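Home Papers Fieldwork Gazetteer Links Contact

December, by Dezső Sárközi

4. The well-house and the dry basin at Tultard

I should say at the start of this section that I came to Tultard for the church, like everyone does, and spent most of my time there with my back to it. The church is well recorded already. The well-house is in the lower field, 259 paces from the south door by the old path, and before my visits I could find only one written mention of it, two lines in the Farkas survey that call it "a shed with a hollow stone." I think the survey was wrong about the shed, and I'll try to show why.

What stands today is three walls and most of a fourth. The stone is the same gray grit used for the boundary banks, laid without much care on the outside and with a good deal of care on the inside, which is the reverse of what you find on farm buildings in this valley. The doorway faces north. It is low - I am not tall and I still had to duck - and the lintel is a reused slab with a worn groove along its underside. I first took the groove for a hinge channel. Having looked at it again in better light, I now think it was cut for some other building and only ended up over this door, and I would not hang anything on it.

The basin sits against the east wall. It is a single block with a round hollow, 40 centimeters across at the lip and a little narrower lower down. There is no drain hole. That bothered me for a long time, because the two basins I know at Flisley both have one, and people who write on these things (me included, in section 2) tend to treat the drain as the mark of a basin with a church use. If you follow that rule strictly then Tultard is a feed trough or a mortar and I can stop here. But the rule was built on a small group of stones, all on one side of the river, and I have started to doubt it.

Consider how the block is set. It was not dropped in after the wall went up. The two courses on either side have been cut back to take it, and the cut faces carry the same pecked tooling as the inside of the walls. Whoever built the well-house knew the basin was going there and shaped the wall around it. You might do that for a trough, I suppose. I have never seen it done.

Then there is the spring itself, or the lack of one. The field is damp along its bottom edge but there is no open water inside the walls now. The family who farm the land told me it ran in a wet winter within living memory, coming up through the floor in the northwest corner, and that the old people fetched it for sore eyes. I am careful with stories like this. Every wet corner in the county cures sore eyes. Still, the floor in that corner is paved with smaller stones than the rest, pitched on edge, and they stop in a neat curve as if they once went around something. I didn't lift any of them, having no permission to, and I wouldn't want to do it without somebody who digs properly.

The parish book gives us a little more. On page 48 there is a payment "for the mending of the well roofe," with no place named, entered between two other payments that both belong to Tultard. The clerk at that time kept his entries by place and hardly ever strayed, so I am fairly comfortable reading the well roof as this one. If that is right, the building had a roof worth paying for, and the parish was paying for it. A parish does not usually mend a farmer's shed. I'd love a second entry to back it up and I have been through the book twice without finding one.

Against all this I have to set the stone at Gukodley, which a reader of my earlier draft kindly pointed out to me. It is nearly a twin: same grit, same missing drain, same kind of lip. And it was certainly a mortar, because it was still being used for crushing furze until the house was given up. So a stone of this shape can be a perfectly ordinary household thing. I went to see it hoping to find a difference and the only one I can offer is the wear. The Gukodley hollow is rough and pitted at the bottom where the pounding was done. The Tultard one is smooth all the way down, with faint rings that you can feel with a fingertip more easily than you can see. Pounding doesn't leave rings. Turning something in it might, or the rings may simply be left over from how it was cut and finished.

My own view, for what it's worth, is that we have a small holy well with its house, probably later than the church and kept up by the parish for a while, and that the basin was filled by hand from the spring. I would put that as likely and no stronger. The well does not appear on the estate map, where the lower field is plot 353 and is drawn quite empty, although the same map leaves out two lime kilns and a bridge, so I don't lose much sleep over it.

Measurements for all three sites are in the table at the back. The plan of the well-house is my own pacing checked with a tape, and the west wall is shown dotted where the brambles beat me.

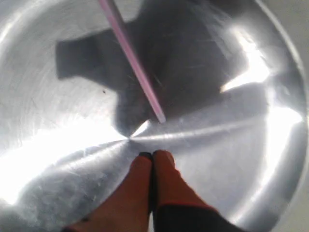
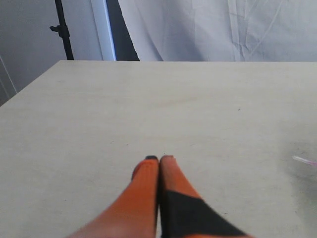
Figure 4. Brushed interior of a steel bowl, with a thin pink rod across it (first); two orange gripper fingers, tips together, over a pale wooden tabletop (second).

Contact the author | © Dezső Sárközi | Back to top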